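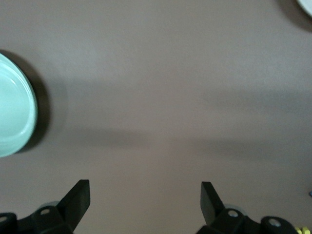
Trade Ministers Extend Tollach Fisheries Talks Into a Second Round

Negotiators for the Tollach Islands and the Republic of Plasel have agreed to extend their talks on shared fishing waters, after the first round closed in March without a signed text. The two delegations will meet again in the Tollach capital, with the existing access arrangement remaining in force until a successor is concluded or either government gives written notice of withdrawal.

The present arrangement permits 600 licensed vessels from both sides to operate in the strait between the two countries. Plasel has asked for that ceiling to be raised. Tollach has asked for it to be lowered to 500, citing a decline in landings reported by its northern ports. According to the joint statement released at the close of the round, 558 vessels currently hold valid licenses.

"The two governments agree on more of this text than they did when we sat down," said Kenneth Mackay, the chief negotiator for Tollach. "The vessel ceiling remains open. So does the question of who inspects the catch, and where."

His counterpart, Ivar Sandberg, told reporters that Plasel would not accept inspections carried out at sea by Tollach patrol boats acting alone. He said his government had proposed mixed crews, with one officer from each country on board, and was waiting for a formal reply. Asked whether Plasel would consider withdrawing from the arrangement, Mr. Sandberg said that the matter had not been discussed.

Sanctions question set aside

The delegations did not take up the customs penalties that Plasel imposed last year on processed fish from Tollach. Those measures, which apply to canned and frozen goods, are the subject of a separate complaint before the regional trade tribunal. Bernadette Keogh, the Tollach minister for external trade, said her government would continue to pursue the complaint and would not exchange it for concessions on licenses.

Opposition members in the Tollach assembly have criticized that position. Alasdair Forsyth, who represents the port district of Jitar, said in a floor statement that the penalties had placed 3,000 processing jobs at risk and that the government should be prepared to settle both matters together. The ministry disputes his figure and has said it will publish its own assessment before the assembly rises for the summer.

In Plasel, the governing coalition is also divided. Its smaller partner has called for the penalties to be lifted as a gesture of good faith before the second round opens. The foreign ministry has declined to comment on that request.

Technical group to report first

A technical group on stock levels will meet ahead of the ministers. It will be chaired by Morven Laing, a former director of the Tollach marine survey, whose appointment was accepted by both sides. The group has been asked to recommend a single method for counting the catch, as the two countries now use different reporting periods and their annual totals cannot be compared directly.

Dr. Laing's report will go to both governments at the same time and will be made public one week later. Its findings will not be binding.

The assembly's external affairs panel will hold a hearing on the talks at 10 a.m. on the day after the report is published. Members wishing to submit written questions should send them to the panel clerk in the MacAulay Building. Questions received after the hearing has opened will be entered in the record without a reply.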